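Pesum yoghurt maker, single tub

By Wenche Rustad
August 22, 2023

Back in stock, both colours. Cream and the dark green. The green went in no time last November so don't hang about if that's the one you want.

What it is: a small electric yoghurt maker, one big tub instead of the tray of little pots. Made by Drindetti, who also did the old Manríquez one a lot of you have still got. Same idea, better lid. The Manríquez lid cracked if you looked at it wrong. Parts for that one are gone now, sorry, please stop asking.

In the box
Base unit with fixed flex (short – it will want to live near a socket)
Inner tub with screw lid
Strainer basket for thick yoghurt
Measuring spoon
Booklet. The English is a bit odd on page two, ignore the bit about "resting the animal", it means the culture.

Weight without the tub 1,094 g. Timer goes up to 15 hours. Switches itself off at the end and beeps three times, you can't turn the beep off. I've tried.

How I use mine
Whole milk, heated till it steams and then left to cool to where you can keep a clean finger in it. Whisk in a big spoonful of live yoghurt from the shop, plain, check the pot says live. Into the tub, lid on, set for eight hours. Longer is sharper. Then straight in the fridge overnight before you strain it or it goes through the basket like soup.

If you use long life milk you can skip the heating. Result is milder, a bit flat to my taste but the kids prefer it.

Semi skimmed works but comes out thin. A few spoons of dried milk stirred in at the start sorts that, don't overdo it, goes chalky. Sugar and fruit go in afterwards, never before. Honey same.

Goats' milk – yes, but it stays runny whatever you do. Oat and soya, mixed reports. Soya sets, sort of. Oat I've given up on.

Starter cultures
We keep the Clitura sachets, plain and mild. Live in the freezer here and should live in yours. One sachet does one tub, then you can carry over a spoonful from each batch for a good few goes untill it starts tasting tired. Then open a new one. Sold seperately.

Cleaning
Tub, lid and basket in the dishwasher, top rack. Base unit NOT in the dishwasher, not in the sink, wipe it with a damp cloth. The basket mesh is fine so rinse it straight away, dried on curd is a misery to shift. Smell in the lid seal comes out with bicarb and hot water, pop the seal out first with a blunt knife.

Faults we get asked about
Didn't set at all: nearly always the milk was too hot when the culture went in. Or the starter was dead. Try again with a fresh pot before you send it back please.
Watery on top: that's whey, pour it off or stir it in.
Grainy: heated too fast.
Red light blinking: the base thinks it's too warm. Unplug, leave it half an hour, keep it off the top of the fridge.

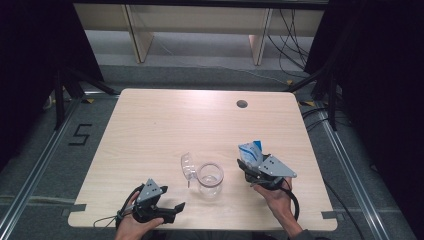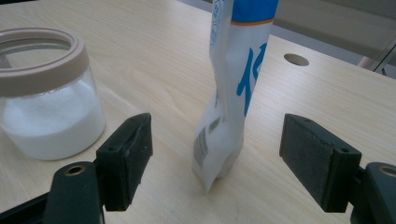
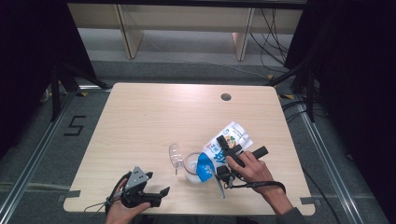 Second one: white powder in a glass jar, cap off. Third: milk carton.

Ordering
Order before noon and it goes same day if I'm in. Post is slow to the islands, allow a week. You can collect from the shop, ring first, the door at the side not the front.

Guarantee is two years on the base, none on the basket. Keep your receipt. If it arrives with the tub cracked send me a photo within the week and I'll put another in the post, no need to return the broken one.

Spare tubs are 500 ml short of the old Manríquez size so they do NOT swap over. People keep buying them for that and sending them back. Spare lids due in November, spare seals in now. If you want a lid put by, drop me a line with your colour and I'll add you to the list.

Contact: Wenche Rustad, by phone or at the shop | © 2023 all rights reserved | Back to top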